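4.2 Storage and care of knitwear in the home

February
By the Lorham Household Textiles Group

Print this article | E-mail this article

The wash trials in Section 4.1 dealt with what happens to a knit in the machine. Most garments, however, spend far more of their life folded on a shelf than they do in water, and the survey replies suggested that a good part of the damage people blame on washing takes place in storage. We therefore asked the households in the Lorham panel to keep a storage diary alongside the laundry diary. Of the 800 diaries sent out, 616 came back in a state that could be used. The rest were blank, were missing the fiber content page, or had been filled in for woven garments only.

Households were asked to record where each sweater was kept, whether it was folded or hung, and how long it stayed there between wearings. They were also asked to note any change in shape at the shoulder, hem and cuff. Measurements were taken with the garment laid flat on a bed or table, without pulling, following the same steps used for the wash trials. The instruction sheet told people to smooth the knit from the center outward and to leave it for five minutes before measuring. Several replies said that this wait was the hardest part of the diary to keep up.

Hanging was the strongest single predictor of a change in length. Acrylic and acrylic-blend sweaters kept on wire hangers grew longer at the body and narrower at the chest, and the effect was larger in loose gauges. Folded sweaters of the same blend showed little change over the same months. Wool behaved in a similar way but recovered more of its shape after a wash and a flat dry. Cotton did not recover well in either case. The Kekana study of school uniforms reported the same order of fibers, although its garments were all of one gauge and were washed at a higher temperature than ours.
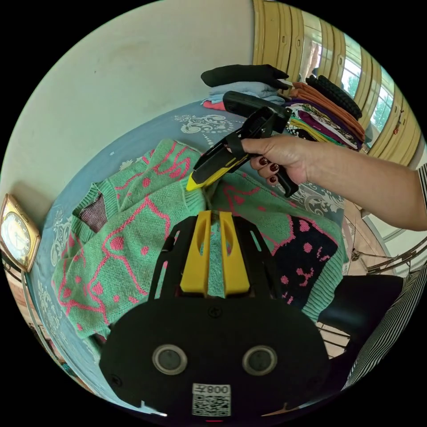
Figure 4. Patterned knit sweater spread on a bed.

Patterned knits need a separate note. Where a design uses more than one color of yarn, the unused strands are often carried across the back of the work as floats. These strands do not stretch as far as the stitches in front of them, so a patterned area holds its width while the plain area next to it gives. In the diaries this showed up as puckering at the border between the two. Children's sweaters had the most of it, and they were also the garments most likely to be hung by one shoulder, pushed into a drawer, or left over the back of a chair. We did not try to separate these causes.

Panels joined from different fabrics raised a similar problem. A knit body sewn to a firmer panel will pull at the seam if the garment is hung, and 101 households reported at least one seam of this kind that had begun to ripple. The Fakton care guide, which we gave to half of the panel, advises folding such garments along the seam. Our results do not support this. Sweaters folded along the seam kept a hard crease, and the crease was still there after a wash. Folding a little to one side of it gave a flatter result.

Crowding mattered less than we had expected. Roughly a third of the households described their shelves or drawers as full, but the knits in them were no more likely to have changed shape than those kept in half-empty ones. Pilling was the exception. Sweaters pressed against a rough surface, such as a zipper or a hook-and-loop strap, pilled at the point of contact even when they had not been worn. Turning the garment inside out moved the pilling to the inside, where few people minded it.

Moth damage was reported too seldom to analyze. Most of the cases came from the older houses in Steltness, where closets are built against an outside wall, and it may have more to do with the buildings than with how the clothes were kept. Cedar blocks and lavender bags were both in use there, in no consistent amount.

The diaries have clear limits. People measured their own clothes, and some of them plainly rounded to the nearest half inch. The fiber content was taken from the care label, and where the label had been cut out the entry was left blank. The effect of drying method, which a number of replies raised without being asked, is taken up in Section 4.3.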